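The Gultanow manipulation group is sharing a short update on the gathering of examples for the Toketach learning system. The posts below cover the present phase of collection and what partner sites can expect from it.

The collection to date holds 1523 demonstrations of tabletop tasks. Of these, 255 were set aside during review and will not be used for training. They remain stored with a note of the cause, and partners may ask to see them.

Each demonstration is given by a trained operator who guides both arms through one complete task. The operator does not correct a mistake by starting over in the same recording. A recording that contains a mistake and a recovery is kept whole and marked as such.

Priya Pennington has led the writing of the task list. It now has 8 task families. Most involve moving a household item from one place to another, and two require the arms to work in turn.
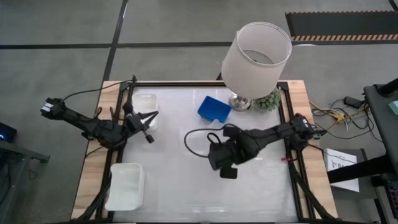
Variety in starting positions has been the main concern of this phase. In December the group found that the system performed well when objects stood where operators usually put them and poorly when they did not. Operators now receive a written layout before every recording. A layout may call for the blue bin to be tilted, as it is on the table now, or for the two translucent containers to be placed well apart. The lamp and the small artificial plant are treated in the same way as any other object and are given their own positions.

Ketsara Bunnag reviewed the first set of recordings made under the new layouts. Her report found a wider spread of reaching motions and a modest rise in the time taken per task. The group accepts the longer time.

Labels are written after the recording by a person who did not operate the arms. Two labelers work separately on each one. Where they disagree, Ultan Hennessy reads both versions and decides. The plain wording of the labels is deliberate: "put the lamp at the back of the table" is preferred to a phrase with technical terms.

A question from the Keane site concerned lighting. Room lighting is recorded with each session but is not yet varied on purpose. A plan for this is being prepared by Ciarán Duggan and will be sent to all sites for comment.

Partner sites are asked not to send recordings made under the earlier instructions. Sites that have already done so need take no action, as Bríd Noonan will contact them directly.

The revised operator guide is available to partners through the usual shared folder. Comments on the guide should name the section and the task family concerned.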